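The woman who picks the seat fabric

Yurani Cusi has spent most of her working life on the inside of airplanes that are not going anywhere. She runs cabin interiors for Pallska, a regional airline with a fleet of turboprops, and before that she was a trim technician at a maintenance base.

When we spoke in November she was partway through a refit that will take every Pallska aircraft from the old brown cabin to a new one in gray and dark green. The first airplane went back into service in the spring. Four more have followed.

"People think the fabric is a matter of taste, and some of it is," she said. "Mostly it's paperwork. It has to pass the burn tests, and it has to pass them again as a finished cushion with the foam and the fire blocker. You can love a fabric and lose it in a week."

The fabric she ended up with is a wool blend called Cillura. It was her second choice. The first, a flatter weave in nearly the same green, showed every crease after a month on two test seats at the back of a line aircraft. Cabin crew were asked to write down what they noticed, and most of them wrote down crumbs.

"The crumbs were a fair point," Cusi said. "A flat fabric in a dark color, you see everything. Cillura has a fleck in it. You still have to clean it."

Across the fleet the order came to 3,516 seat covers, counting spares. Of those, 2,331 had been delivered when we talked. Bottoms wear out faster than backs, and aisle seats faster than windows, so the spares are weighted that way.

Weight and money

Weight came up often. The old covers were leather, put in by a previous management that wanted the cabin to feel more expensive. Cusi doesn't dislike leather. She says it wipes down well and that passengers like the smell for the first year. On a short runway on a warm afternoon, though, she would sooner have the pounds back.

The carpet changed too, and so did the bulkhead laminate. The overhead bins stayed. New bins were quoted, and the quote was turned down the same day.

"I would have liked the bins," she said. "A carry-on that fits on a jet doesn't fit on ours, and new bins would have helped with that. But it was bins or everything else."

Most of the sewing is done by Trịnh, a family upholstery shop that started out with boat cushions. Cusi found them through a supplier list and drove out to see them without much hope. She came back with a sample cover that had straighter seams than the one from the big vendor. Getting the shop through its approvals took longer than making the first full set.

Vlasta Bošković, who heads line maintenance at Pallska, was against the change at first. Her complaint was about time. The old covers came off with snaps, and the early versions of the new ones used a hook-and-loop strip that ran all the way around the bottom cushion.

"You have a 25-minute turn and a kid has been sick on 7C," Bošković told me by phone. "I don't want to be fighting a strip. I told Yurani that, and she shortened it." She now says the new covers are quicker than the snaps – by a little.

Away from the hangar

Cusi lives in Trollwood, a short drive from the base, and that was where we finished talking, over coffee. She keeps her swatch books at home, in two plastic tubs, and she still checks colors at night under an ordinary lamp after seeing them in the hangar. The green she chose looks almost black under the cabin's night setting. She knew that and went with it anyway.

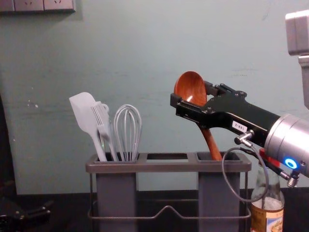

What comes next

The last aircraft is due out of the shop before the summer schedule starts. After that, Cusi wants to look at the galley curtain, which she calls the oldest thing on the airplane, and at the reading lights.

She also gets mail about the old brown seats. Several people have asked to buy a pair. The airline hasn't decided, and a row of them is sitting under a tarp at the back of the parts store.

"They're heavy," she said. "I tell everybody that. Bring a truck."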